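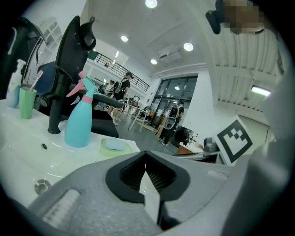
图2 台盆与高身龙头（黑色）

3.2 龙头滤网清洗与复装

适用：Zirnus 高身单把龙头。壁出水款看3.3。

开始前：关角阀，冷热两路都关。台面上的牙杯、皂盒先挪走，免得碰翻。排水口拿布堵上，小垫圈掉下去很难捞。

1. 手柄抬到底，放掉余水。
2. 用随附塑料扳手套住出水嘴，逆时针拧。拧不动就裹热毛巾，过一会儿再式。
3. 取出滤网和垫圈，记住朝向，最好拍张照。
4. 滤网泡白醋46分钟，软牙刷刷净，清水冲。
5. 垫圈发硬或开裂的，换新，备件号114。
6. 按原顺序装回。先用手拧到底，再用扳手带一点点，别使劲。
7. 慢慢开角阀，放水2分钟，看接口处有没有渗水。

注意：黑色表面不要用钢丝球、含氯清洁剂。喷雾类清洁剂先喷布上再擦，不要直接喷龙头根部，容易渗到台面下。

小心：热水一侧刚关时管内仍烫，放水时手别伸到出水口下。

提示：水质硬的地方3个月洗一次。一般家庭半年即可。

装好后还滴水：多半是垫圈装反，重做第3、6步。仍然滴，问题在阀芯，见第5章，不要自己拆手柄底座的的卡环。

备件向 Stirketti 售后索取，报龙头型号和备件号。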